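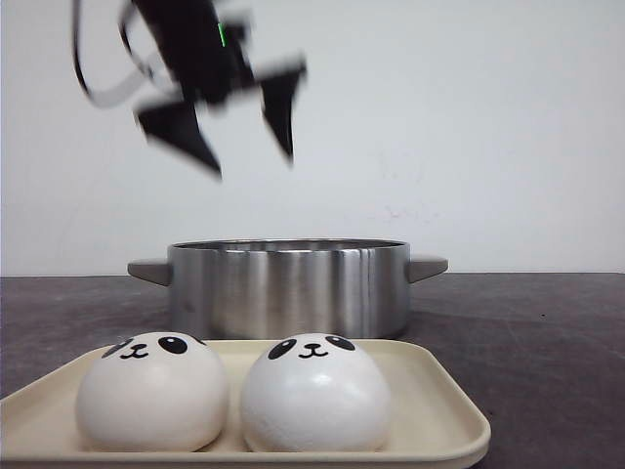

Page last changed: July 2020

6. When the gripper drops a bun or won't let go

I'm putting this section ahead of the calibration one now, because it's what most people write to me about. The pick-and-place routine on the Erthorpe bench (panda buns on the tray, steel pot behind them) ran fine for me for weeks, and then one afternoon the fingers closed on a bun, lifted it, swung over the pot and just kept squeezing. The program thought it had already let go! If you've got the Golob finger set on a Kukden arm you will probably meet this one sooner or later, so please read the whole section before you touch anything.

Caution: Keep your hands out of the space between the pot and the fingers while the arm has power. The green light on the gripper body tells you it has power and that's all it tells you. I used to read it as "safe to reach in" and I got a pinched knuckle for it.

6.1 Stopping the arm

1. Press the red stop on the pendant. Don't use Pause in the software, which holds the arm where it is but leaves the fingers live.

2. Wait for the arm to settle. It swings fast on the way across, and the cable loop keeps swaying a bit after everything else has quit.

3. Turn the key on the controller to Off and take it out. Put it in your pocket (not on the bench, I've done that, somebody helpful will turn it back on).

4. If a bun is still in the fingers, hold one hand under it and turn the release screw on the back of the gripper counterclockwise until the fingers open. Two full turns did it on mine.

Note: Don't pull on the bun. They're squishy and they'll come out, but you'll drag the fingers out of line and then you get to do section 7 as well.

6.2 Finding the fault

5. Open the log in Dirier and scroll to the last pick. You're looking for code 1292. The software writes it as 1,292, comma and all, so a search without the comma finds nothing. That cost me most of an evening.

6. If the code is there, the finger position sensor has lost its zero. Go on to step 8.

7. If it isn't, check the cable where it loops out from the gripper body. Tarmo Kuusk had exactly the same symptoms on his bench and it was a half-seated plug. Push it in until it clicks and run a test pick. If the fingers open over the pot like they should, you're finished here.

6.3 Setting the zero again

8. Clear the path. The pot can stay where it is, and so can the tray, as long as the arm's home position is well above both of them.

9. Put the key back, turn it to On, and stand on the controller side of the bench.

10. In Dirier choose Fingers, then Open Full. Both fingers should splay out wide and stop by themselves. If only one moves, hit the red stop and go back to step 7.

11. Choose Set Zero and leave it alone for 20 seconds. The bar on the screen fills up well before it's done, so don't trust the bar.

12. Set the speed to the lowest setting and run one pick with one bun. Watch the release over the pot. Then do the other bun.

13. Bring the speed back up a notch at a time.

Note: The cycle counter does not reset when you set the zero. Mine first lost its place a little past 2,000 cycles, so I now redo steps 8 to 13 before it gets that far.

If you get the code again on the same day, stop using the fingers and swap the sensor, section 9. I kept resetting mine all through December and all I got was a dented pot.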